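Dye room notebook
Monday, evening entry

Continued from the previous page, where I wrote the recipe for the red. I repeat only the part that changed: the vinegar went in after the bath was hot, and the yarn was soaked overnight before. The skein took the color more evenly than the last one. Near the tie there is still a pale place as long as my thumb. I must tie looser.

Question for this week is the bleeding. The red from Zorkar gives color to the water even at the third rinse, and when it is knitted beside a light color the light color suffers. The purple (Trista) is much calmer. The yellow is our own mix and I have no worry with it.

Method, same for all swatches: 66 stitches, stockinette, one stripe of each color, then 300 ml water and a drop of the wool soap in a glass jar. Turn the jar slowly, do not shake. After that the swatch lies on a piece of white cotton and I put the stone on top. Look at the cotton when it is dry and not before, I was deceived by this already in the spring.
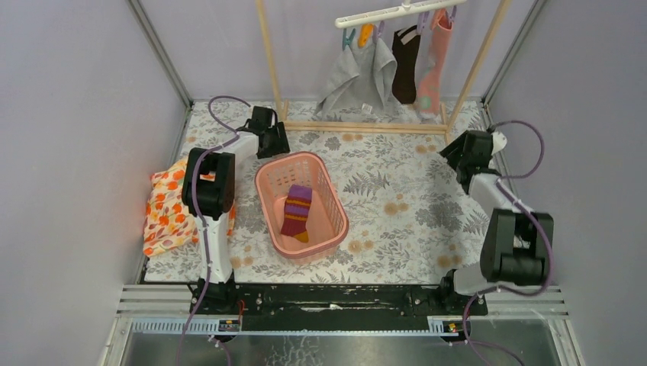 Striped sock in the basket. Purple, red, mustard yellow.

Results so far. Swatch with Hou wool: a pink shadow on the cotton under the red stripe, nothing under the purple. Swatch with Vekis wool: a stronger shadow, and the yellow beside the red became a little orange on the first two rows. I think the Vekis has more spinning oil left in it and the dye sits on the oil and does not go inside. To test this I will wash one Vekis skein two times before dyeing and leave everything else equal.

The scale was showing strange numbers at the beginning. The full lot of Vekis gave 567 g, then after I moved the scale to the stone table it gave the same, so I believe it. The battery cover is broken, please press it with the finger when you switch on.
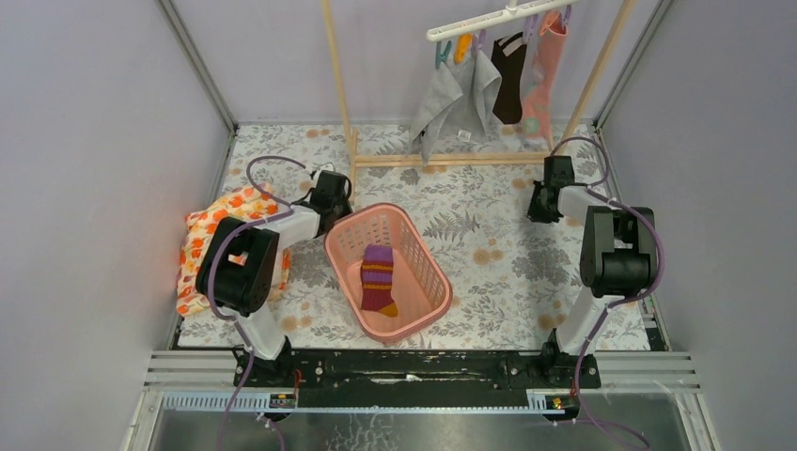

Pink basket on the fern mat, orange and white cloth at the left.

About heat: the small pot goes up too fast on the left plate. I use now the right plate on position 2 and I am patient. If the red bath boils, the shade turns to brown and it cannot be repaired. Somebody wrote on page before that a brown red is also nice. It is nice but it is not what we ordered in the color card, so please keep the lid half open and stay near.

The pH strips from the old box are not reliable. They gave one value for tap water and the same value for the vinegar bath. I put them in the trash. New ones are in the drawer with the labels. 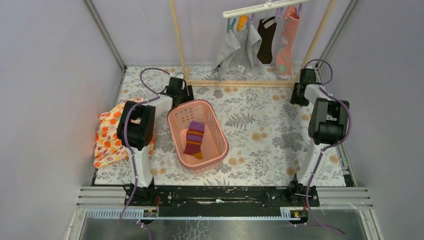 For the rinse I tried also to begin warm and go colder in steps. With Hou wool I see no difference. With Vekis the water was clear one rinse earlier, but it is only one skein and I do not want to make a rule from it. Felting: none on Hou, a little on Vekis at the edge where I squeezed.

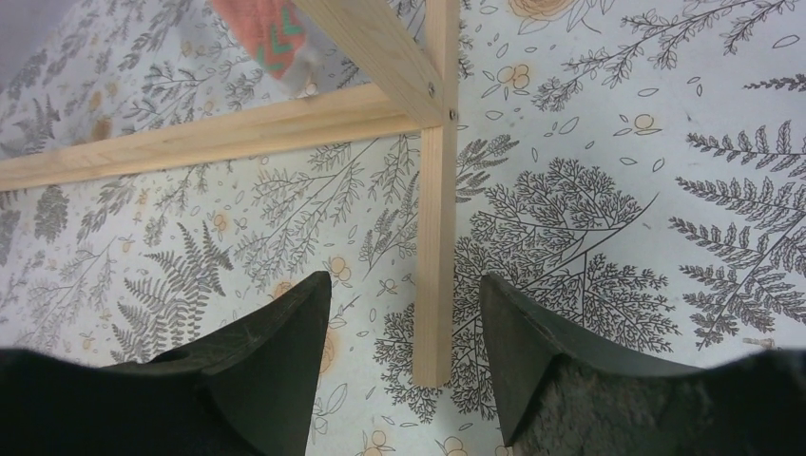

Close view, wooden post in the gap.

To do: cut the new cotton pieces. Write the lot number of the Zorkar red on the jar, the paper label is falling off. Knit the third swatch with the purple between the red and the yellow. Order soap.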